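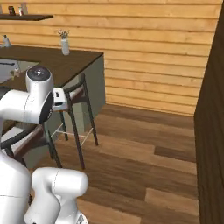
Sim kitchen, island scene, gripper out in front of the stool backrest.

Search notebook
Search
All entries Mine only

October, just after lunch

Planner finally behaves near the stools!! Writing this down while it's fresh, and so Satish has something to read before he touches the config.

Background for anyone skimming: since we switched the sim over to the kitchen set, the arm has been fine in open space and hopeless anywhere close to the island. It would plan a lovely path toward the counter, get near a stool, and then either freeze or go the long way around with the elbow way up. I had been blaming Bitik (our planner wrapper) for most of this. Sorry, Bitik.

What was really going on: the collision shapes for the stools were single convex hulls. So a stool with thin splayed legs and a curved backrest became one fat solid lump, and all the air under the seat and between the legs counted as stool. With the hand where it is in the view at the top, the planner believed it was already in collision before it had moved at all. Every start state rejected. The error message for that says "no path found," which I would like to change to something less misleading when I get a minute.

Fix was to run the stool meshes through the decomposition script in Pinto and cap it at 14 pieces per stool. Fewer than that and the backrest curve fills in again. More than that and the checks get slow for no gain I could find. I left the island as plain boxes, except the sink, where I cut the opening out properly, otherwise we can never reach down into the basin.

Then I reran the whole overnight batch of start/goal pairs, all of them sampled around the island:

old hulls: 1,161 pairs, a bit under half solved
new pieces: same pairs, all but 4 solved

I stared at that for a while and reran it with a different seed to be sure. Same picture. I'm so happy with this. Planning time per query went up a little but it is still well inside what the control loop can wait for.

The 4 leftovers are all goals close to the vase on the back right of the countertop. The sprigs are a mess of thin geometry and I think the wrapper is padding each one separately, so the padded shapes merge into a cloud. Could just be replaced by one capsule. Nothing we do needs to thread the hand through dried plants.

Other things noticed along the way:

- The self-collision padding between the elbow and base links was set twice, once in the robot file and once in Wivus. Removed the Wivus one. The elbow now folds in much tighter and the paths look less nervous.

- Smoothing pass: I had it at 1,000 shortcut attempts, left over from the old table scene. Cutting it way down changed nothing I could measure in path length. Need to check this with goals on the wall shelf before committing, those are the long reaches and may care more.

- The floor plane sits a hair above the visual planks. Harmless so far. Stool legs are technically poking into it, so I have stool/floor pairs on the ignore list — please don't "clean up" that list without asking me.

- The pump bottle at the far left of the counter has no collision shape at all. The hand goes straight through it. Satish, was this on purpose? I have a vague memory of you turning it off for the grasp tests.

Perception side, quick one: tried the Tranier segmenter on renders from this viewpoint. It does well on the green side panel and the plank wall. On the stools it tends to lose the dark legs against the darker floorboards and gives me a floating backrest. Feeding that into the planner instead of the ground truth meshes is going to be interesting. My guess is we'll want to fit a known stool model to whatever it finds and stop trusting the raw mask for legs.

Config is on my branch, stool pieces are checked in next to the original meshes, and I kept the old hulls so anybody can reproduce the bad numbers.

Next: capsule for the vase, shape for the bottle, shelf goals. Then the same batch with the stools nudged to random positions, which I've been wanting to try for ages.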